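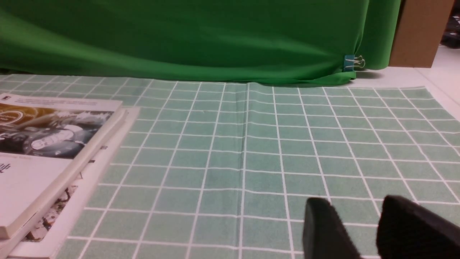

March 17, 2024

Slept badly and got up before the kids. Rain again, so no walk. Citlali Ponce rang about the choir trip to Valdovinos and wants my answer by the end of the month. The bus is $100 each and the motel is extra. I still favour going – we missed the last one. After lunch I looked at the green cloth, all soft folds with a little clip holding a gathered bit, and thought the colour would do for the kitchen curtains. Mum would say too bright.

Paid the plumber. Soup for tea. Must find the music folder before practice.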